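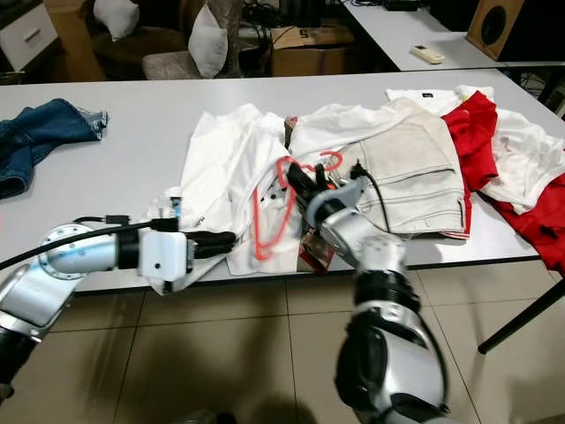 Two robot arms at a table of clothing.

Section 4. Setting up the Garnach roadside air monitor

Print this section | E-mail this section

This section covers mounting, power, first start and the zero check for the Garnach monitor when it is used to measure nitrogen dioxide and fine particles beside a road. Site selection is covered in Section 3. Data upload to the Podine server is covered in Section 6.

4.1 Mounting

1. Fix the Pal bracket to the post with both steel bands. Do not tighten fully.
2. Hang the monitor on the bracket with the inlet facing down.
3. Turn the bracket until the inlet side faces the traffic lane, then tighten both bands.
4. Check that no sign, branch or wall blocks the air on the inlet side.
5. Fit the rain hood. It clicks twice when seated.

NOTE: Where the post already carries a camera or a charging-zone sign, leave clear space between it and the hood. Flat signs disturb the airflow in light wind and can cause low readings.

CAUTION: Do not mount the monitor over a drain, a food vent or a bus stop shelter. Readings from these places do not represent the street and will be flagged during review.

4.2 Power and first start

1. Connect the supply cable to the port marked PWR. Push until the collar locks.
2. Switch on at the isolator. The status light shows amber while the heater warms the inlet tube.
3. Wait 16 minutes. Do not open the case during this time.
4. When the light turns green, connect the service cable and enter the access code 1271.
5. Set the local time. Use standard time all year -- the server applies the summer change when reports are made.
6. Enter the site name exactly as it appears on the permit.

If the light stays amber, see the fault table in Section 8. A slow warm-up in winter is normal and needs no action.
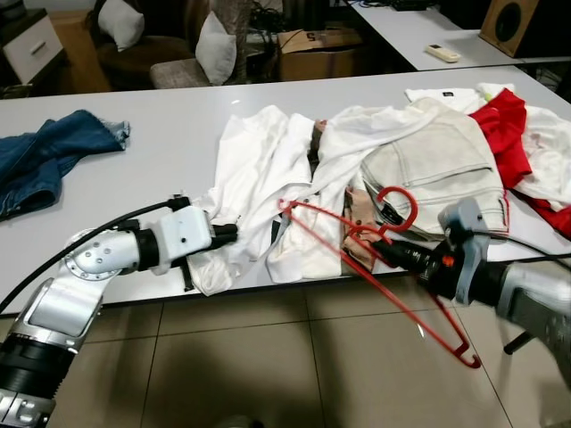 Robot arms and laundry; one arm holds a red clothes hanger.

4.3 Zero check

Carry out the zero check before the first day of recording, after any filter change, and each June.

1. Fit the Hidex scrubber cartridge to the inlet, arrow toward the case.
2. Select ZERO from the service menu and press START.
3. Let the pump run for some 10 minutes until the reading settles.
4. Compare the reading with the limit printed inside the door. If it is within the limit, press ACCEPT.
5. If it is outside the limit, replace the cartridge and repeat from step 1.
6. Remove the cartridge, cap both ends and return it to its pouch.

CAUTION: Running the monitor with the cartridge left on will record clean air. Such data cannot be corrected later and must be deleted.
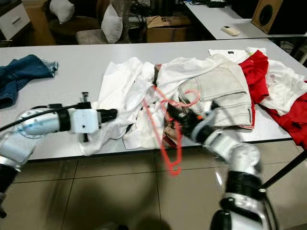
Record the result of the zero check in the site log with the cartridge batch number. If 2 checks in a row fail with new cartridges, stop recording and return the sensor block for service -- do not adjust the offset by hand.

4.4 Closing up

1. Disconnect the service cable and replace the rubber cap.
2. Lock the case.
3. Confirm that the status light is green with the door shut.

Shares: 2 | Comments: 0

Contact technical support | Copyright Garnach | Back to top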